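Main page | Contents | Random article | Crafts | Materials | Help

Wicker trays and shallow baskets

A shallow basket is a woven container whose sides are low in relation to its base. The group includes bread baskets, sorting trays, drying trays and the open rectangular baskets sold for desks and shelves. Most are made by wicker techniques, in which flexible strands are woven around stiffer uprights called stakes. Coiled and plaited baskets can be made in the same shapes but are usually treated separately.

Materials

Willow is the usual material in much of Europe. The rods are cut after leaf fall, sorted by length, and either dried with the bark on or peeled. Peeled rods that have first been boiled take on a tan or reddish color from the tannin in the bark and are known as buff willow. Rods peeled in spring without boiling stay pale and are called white.

Rattan, a climbing palm from tropical Asia, is used in two forms. The outer skin is split into flat cane, and the inner core is drawn into round reed of even thickness. Round reed is easier for beginners because every strand bends in the same way. Paper cord, seagrass and plastic strand are also used, often over a wire frame.

Dried willow has to be soaked before weaving. Brown rods may need a week or more in water, while peeled rods are ready in a few hours. Soaked rods are then wrapped in damp cloth so that they soften evenly.

Construction

An oval or round base is started from a cross of short sticks. A rectangular base is more often made in a screw block, a clamp of two boards that holds the base sticks upright and parallel. The weaver works back and forth between the two outer sticks, which are thicker than the rest. When the base is long enough it is taken out of the block and the stick ends are trimmed.

Side stakes are pushed in along the edges and bent upward. A band of weaving called the upsett, worked with three or more rods at once, fixes the angle of the sides. If the stakes are allowed to lean outward at this stage, the finished basket will be wider at the rim than at the foot. The corners are the hardest part, and many makers place a stake on each side of the corner and one directly at it.

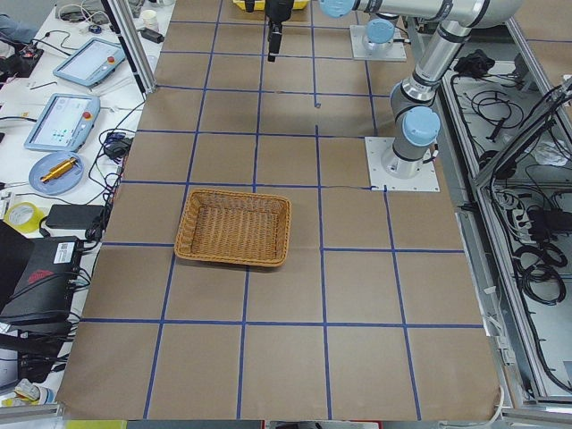
Erick Obura has objected that accounts of this kind give too much space to the corners, and that a low basket more often fails at the rim, where there are too few rows of weaving beneath the border to hold the stakes steady. He recommends a heavier border on any tray that will be lifted by its edge.

The border is made by bending each stake down behind or in front of its neighbors and tucking in the end. A three-rod plain border is common on small work. Trays may instead have a plaited border, which is thicker and gives a better grip. Handles, where present, are added last.

Regional types

In the Rees valley, shallow baskets were made for carrying eggs and soft cheese to market. They had a closely woven base with two runners underneath to keep it off wet ground. The workshop at Utska, founded by Miloslav Dvořáček, employed 19 weavers at its largest and sold most of its output to bakeries. Its pattern book lists 116 shapes, of which 13 are trays. The bakery tray was ordered in lots of 1,000 and was made entirely of buff willow.

The Vurkel tray is a long, narrow type used for drying plums. Its base is openwork, with gaps left between the rows so that air can pass through.

Use and care

Closely woven trays are suited to small items and to bread, which is usually laid on a cloth. Openwork trays are used for drying herbs, fruit and mushrooms. Wicker kept in very dry rooms becomes brittle, and a light misting with water now and then restores some flexibility. A basket that has been wetted should be dried in moving air, away from direct heat. Dust is removed with a soft brush.

Broken strands in the side can be replaced by sliding in a new soaked rod along the same path and cutting the ends on the inside. A broken stake is harder to repair and generally means undoing part of the border.

See also: Screw block; Buff willow; Randing; Coiled basketry

Last updated 18 July 2022

Contact the editors | © Tratance Reference | Back to top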